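Grerkidix Hand Kit - README
August 2018

Grerkidix is a hand-held gripper kit from Cladico for recording small tabletop jobs. This file covers the sample set that ships with it.

What you get
- the hand-held gripper with two dark finger blocks
- a camera mount and cable
- 70 sample recordings, mostly drawers and bins
- a setup guide by Réjean Girard

Setup
Charge the handle fully before first use. Run the finger check with the gripper wide open, then closed. If the readings drift, run it again - do not edit the config by hand.

Limits
The samples were made on one table in one room. Clear plastic gives the depth script trouble, so treat its output on those recordings as a rough guide.
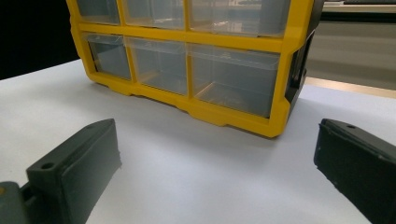 Drawer task, gripper open, organizer with clear drawers and yellow frame.

Known issues
Long recordings may stop at 2,000 frames. A fix is planned.

Contact
Harpreet Simard (kit), Beverley Lowther (samples)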